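3.2 Nesting bowls

The bowl task uses three pink bowls of matching shape on a white tabletop. They are to end up in a single stack, each one seated inside the next. We picked bowls because nesting forgives small errors in placement but leaves a visible mark when they are large - a bowl set down off center comes to rest at a slant. Plates, which we tried in May, slid flat against each other and gave us little to score.

Following Polák and Bai, we treat a stack as finished only when all three bowls are nested. A slanted upper bowl is noted separately and does not void the trial. Of the 102 trials in the Flatthorpe set, 79 ended in a finished stack. The rest were split between bowls left standing apart and bowls that tipped over on the table. Trials ran for up to 500 seconds.

Tilt matters most before the last bowl is added. With the upper bowl leaning, its opening no longer faces straight up, and the third bowl has to come in at a matching angle or push the other one level - both were scored as valid (Figure 4).
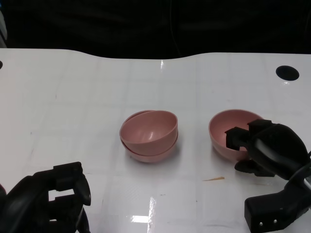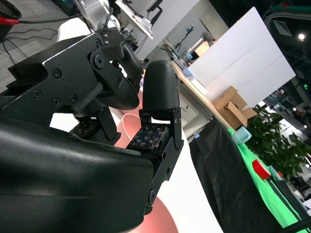 Figure 4. Bowl task, Flatthorpe set. First image: two bowls stacked, the upper one tilted, with the third to their right. Second image: the white tabletop and the work area beyond it.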